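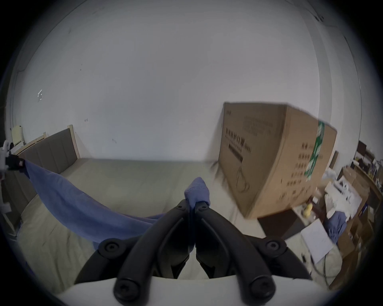

Which fingertips should I fit on the hand-held gripper for terry cloth, the hard ones or the soft ones?

Start with the soft ones at grip setting 28 and only go back to the hard ones if you need to pick up a single edge from a flat surface. The full log is underneath.

Ticket: Towel slips out of fingertips during two-point stretch
Product: Mimness hand-held gripper, compared with Jendus hand-held gripper
Opened by: Gilles Delorme
Status: Open, waiting on parts
Last updated: April 28, 2018

Problem as reported
With one end of a towel clamped and the other in the gripper, the cloth creeps out of the tips as soon as I pull past a gentle sag. It happens with both grippers, but much sooner with the Mimness on its stock hard tips. Thin cotton dish towels are fine. Terry is the trouble.

What I tried first
Cleaned the tips with alcohol and let them dry. No change.
Tightened the screws at the finger joints. The left finger had a little play in it and now it doesn't – nice improvement in feel, same slipping.
Swapped the Atia controller for the spare. Same result, so I put the original back.

Grip setting
Stock setting on the Mimness is 28. I went up to 51 and the hold got better, but the fingers started to bow and the tips met at a slight angle, so only the front corner was gripping. At 55 the controller threw a current warning and opened the fingers. Please don't run it there.

Soft tips
Fitted the soft tips from the Mikkelsen kit and went back down to 28. Wow, what a difference! The loops in the terry sink into the pad and the cloth stays put through a full stretch. I did 7 pulls in a row with no slip, then did the same with the Jendus and lost the towel on the second pull. The Jendus is lighter and I still like its trigger better, but for this cloth the Mimness with soft tips wins easily.

How much cloth to take matters too. A small tuft pinched right at the tips works well. If you take a big fold, it pushes the fingers apart and you're back to gripping on the corners.

Still open
1. The soft tips are bad at getting hold of a towel lying flat. They slide over it. I have been lifting a corner by hand first.
2. The right tip pad is starting to peel at the back. It may be my glue job, so I've asked for a second set before blaming the part.
3. The wrist camera exposure drifts when there's a lot of white wall behind the cloth. Locking it at startup seems to help, but I want a longer run before I write that up.

Reply from support
Thanks Gilles, great detail. Second set of soft tips is going out with the next parts order. Could you repeat the Jendus pulls with its pads cleaned the same way? Your notes only mention cleaning the Mimness.

Reply from Gilles
Good catch, I only cleaned the one. Will redo the Jendus pulls on the same towel and post the counts – and I'll try setting 40-something on the soft tips while I'm at it.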